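Applies to the Tarkora bench lamp with the Ustetti table clamp. If you have the wall bracket, read section 5 instead and come back to 4.3.

## 4. Fitting and placing the lamp

### 4.1 Before you start

You will need the lamp, the clamp, the hex key from the small bag and a soft dry cloth. Leave the lamp unplugged until step 7.

The clamp fits a table top up to 54 mm thick. It will hold on a bevelled edge, but it must not be fitted to glass or to the loose leaf of a folding table. Owners of the Ludlow table should note that its rear rail sits close to the edge, so the clamp has to go on one of the short sides.

Clear the table and put down whatever you normally work on. The colour of the surface makes a difference to how bright the light seems. Dark parts are easy to see on a brown-grey mat and hard to see on a black one, and a metal tray throws back more light than either.

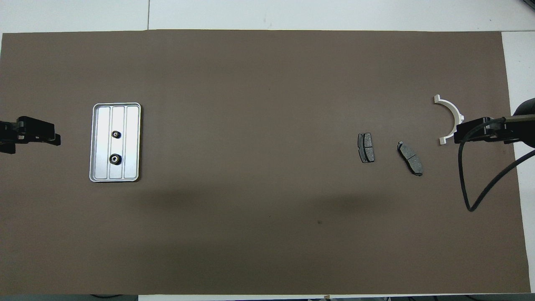 ### 4.2 Fitting the clamp and arm

1. Wipe the edge of the table on both sides where the clamp will sit.
2. Open the clamp by turning the lower screw anticlockwise. Stop when you see the red ring on the thread.
3. Slide the clamp over the edge until its back plate touches the table. Put the rubber pad on the underside. If the pad has come off in the box, press it back on; it needs no glue.
4. Tighten the screw by hand, then give it a further half turn. Do not use pliers.
5. Lower the arm into the clamp with the joint folded. You will feel it drop the last few millimetres.
6. Tighten the side bolt with the hex key until the arm turns stiffly. It should stay where you leave it.
7. Run the cable down the back of the arm through both clips, leave a little slack at the joint, and plug it in.

**Caution:** The arm is sprung. Hold the upper part with one hand while you undo the transport tie, and keep your face away from it. Keep the tie if you expect to move the lamp later.

**Note:** If the clamp creeps when the arm is fully stretched, move it closer to a table leg before tightening it any further. Thin tops bend slightly between the legs.

### 4.3 Setting the height and angle

Start with the lamp head 50 cm above the work and pointing straight down. Switch on at the lowest setting and sit as you would to work.

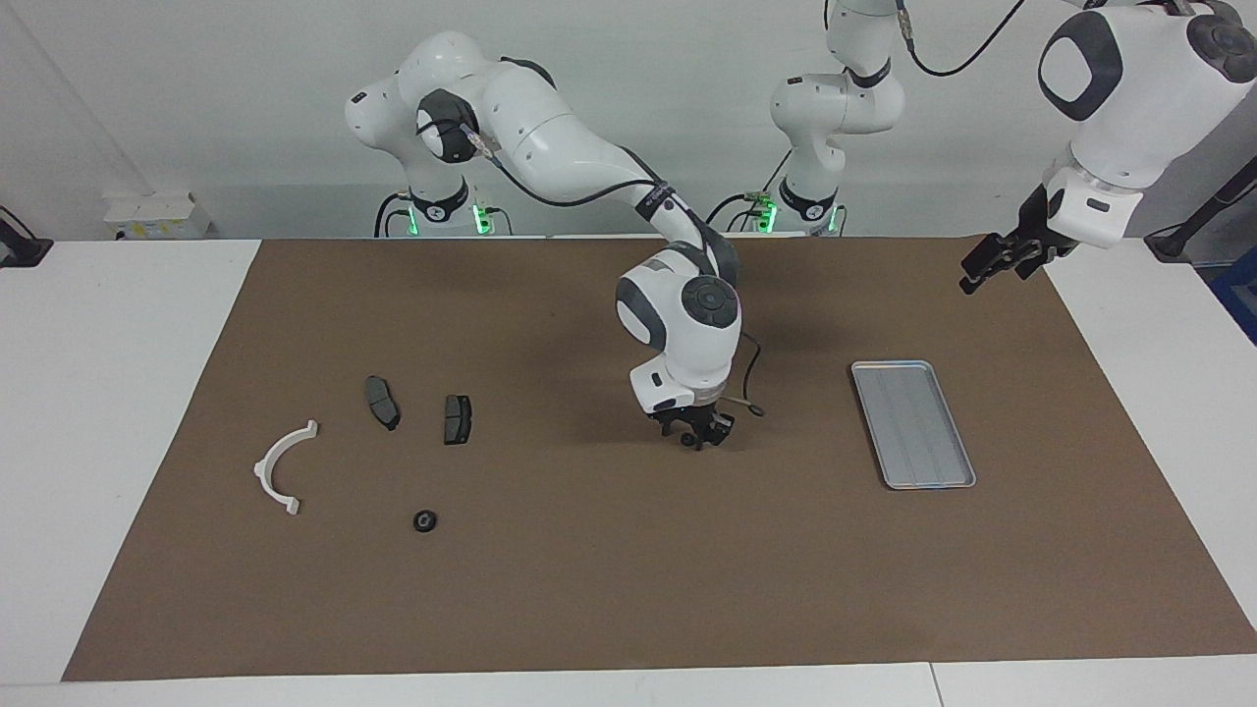
Most people place the lamp too low, which gives a small bright patch and leaves the rest of the table dim. Raise the head until the light reaches the far side of your mat, then turn up the brightness to make up for the height. Check the shadows next by reaching over the work. A soft grey shadow, like the one on the brown mat, will not hide much. If yours has a hard black edge, tilt the diffuser down or bring in some light from the room. Right-handed users will usually do better with the clamp at the left, and left-handed users with it at the right.

If the light shines back at you from a polished surface, tilt the head away from you a little at a time. Moving your chair can work as well.

**Caution:** Keep the lamp head clear of paper, curtains and foam packing. The rim gets hot enough to mark plastic at the highest setting.

### 4.4 First use

The Tamiru bulb supplied with the lamp may flicker for the first few minutes. If it is still flickering after an hour, switch off at the wall, let it cool and reseat it.

Check the clamp screw again the day after fitting, as the rubber pad settles. After that, check it every 100 hours of use, or whenever the table has been moved.

| Problem | What to do |
|---|---|
| Head droops slowly | Tighten the friction knob behind the head |
| Arm swings to one side | Tighten the side bolt (step 6) |
| Arm will not fold | Loosen the side bolt, check the cable is not caught in the joint |
| Lamp does not come on | Check the fuse, then the in-line switch |

For changing the bulb, see section 6.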